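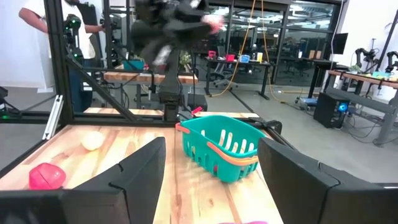
Jan 23, 2024

I finally read up on the water voles at Weltby. They had gone from our stretch of the Irken by the time I moved here, mostly because of mink, and the bank was grazed flat as well.

The plan was to fence 3 km of the bank first and release animals later. Érica Marinho, who ran the survey, wouldn't agree to a release until the mink rafts had stayed clean for 24 months. I thought that was slow at the time.

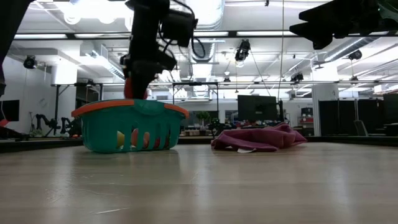 They let out 251 voles in July, at five spots between the weir and the old Cumo works. The autumn survey found burrows and droppings at four of them — the fifth had flooded.

Winter is the hard part and the numbers will drop. I'll walk the lower path again once the water goes down.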